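The Weight of Clean Linen

At the Rafferty residence, 138 beds are changed each week, and the laundry has long set the rhythm of the building. Roswitha Berchtold, who has directed household services there for many years, regards folding as a skilled trade.
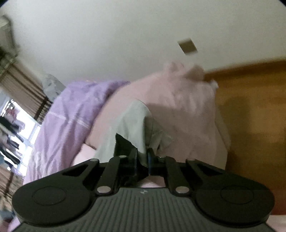 Sorting precedes folding at Rafferty. Bulky pieces are kept apart from flat cloths, as a light grey-green cloth lying against a heap of soft pink fabric is easily missed — and a missed cloth returns creased. Staff lift it by a corner and lay it flat.

The revised linen schedule takes effect in May.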